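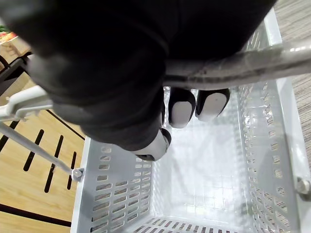

Greifen sei gar nicht das Schwierige, meinte Solveig Berge gleich zu Beginn, schwierig sei das Loslassen. Haben wir uns so notiert.

Projektbericht Gruppe 2, Besuch bei Danby, 28. August 2020

Vorführung in der Halle, eigentlich schon für Mai geplant. Thema: Hand am Metallgriff vom Einkaufskorb, Finger von unten um die Stange. Helle Pads innen an den Fingerkuppen, Material haben wir vergessen zu fragen. Steuerung heisst Kenari. Laut Danby 114 Versuche im Protokol, davon 100 gültig. Auswertung folgt, Tabelle fehlt noch.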